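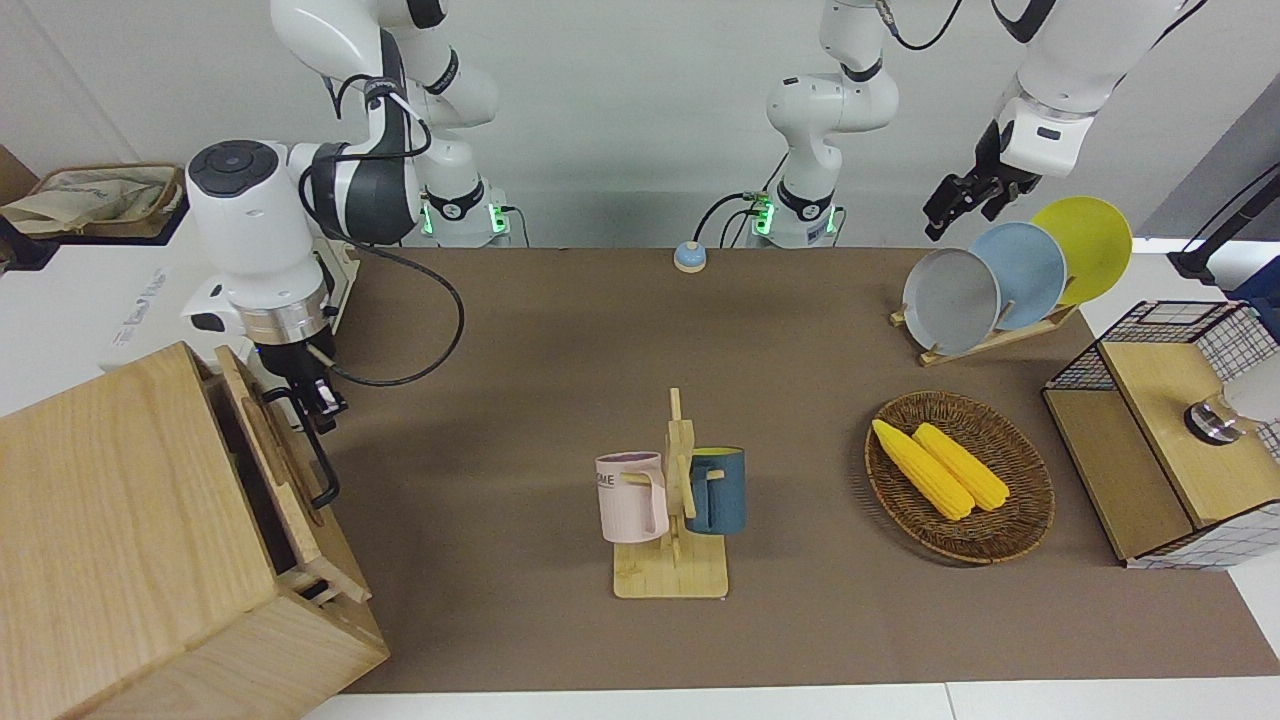 Light wooden cabinet, front panel partly open.

Filed under: Clothing / Sizing and Fit / Opinion

Print the Finished Measurement

A size chart for a work shirt usually gives one row of chest figures and leaves it to the buyer to work out what they refer to. On most charts they are body measurements. The shirt itself is larger by an amount called ease, and the ease is almost never printed. My position is that it should be printed for every size, next to the body figure, and that a seller who leaves it out is withholding the one number that describes the product.

Take two shirts I own. The Ferska overshirt and the Kodholm twill shirt are both sold as a large, on charts that give the same chest range. Laid flat, buttoned, and measured one inch below the armhole, the Ferska comes to 47 inches all the way around. The Kodholm is 4 inches bigger. Neither is badly made. One is cut to go over a T-shirt and the other over a sweater, and the charts contain no information that would let a buyer tell them apart. The word "relaxed" appears on both product pages.

The usual objection is that finished measurements confuse people. A buyer with a 43-inch chest sees a larger number and orders a size down. That does happen, and the fix is a labeling fix. Put the two figures in separate columns, headed "your body" and "the shirt." Vimance already does this for jackets, with a line drawing showing where the tape goes, and the page is no longer than anyone else's.

Shrinkage belongs in the same table. Cotton that has not been preshrunk can lose 4 percent in length, and on a long-tailed shirt that is the difference between staying tucked and coming out when you bend. "Measured before washing" or "measured after washing" would take up three words. Sleeve length needs a stated starting point as well. Some makers measure from the center back of the neck and some from the shoulder seam, and the results can't be compared without knowing which. With a dropped shoulder the seam figure is close to useless by itself.

Tolerance is the part sellers like least. Sewn goods vary. A factory works to an allowed spread, commonly written into the order, and shirts inside that spread pass inspection. Publishing it would cost nothing and would settle a fair share of complaints before they were sent.
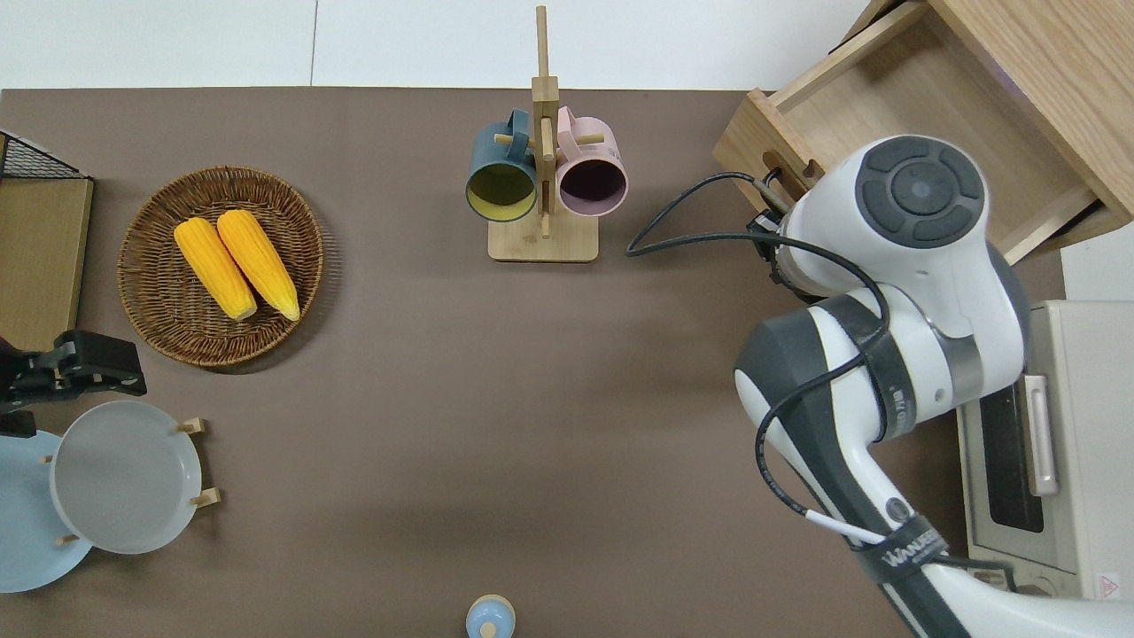

One reader, replying to an earlier version of this argument, objected that body charts are the only ones that survive a change of factory: the cut drifts, the published garment numbers go stale, and the shop ends up taking returns on a table it can't keep current. I accept the first half. If the cut drifts far enough to make the table wrong, though, the buyer reordering the same size is getting a different shirt, and the table is where that ought to show up. A revision month next to the chart would do.

What I would ask for is modest: chest, body length, sleeve and hem width, per size, with the wash state and the tolerance. The pattern room has all of it already.

Related in Sizing and Fit
Kaczorowski canvas pants: inseam by size
Does preshrunk mean anything after 50 washes?
Back pleats, side pleats and arm movement
How to measure a shirt you already own
Fabric weight by the yard and by the square yard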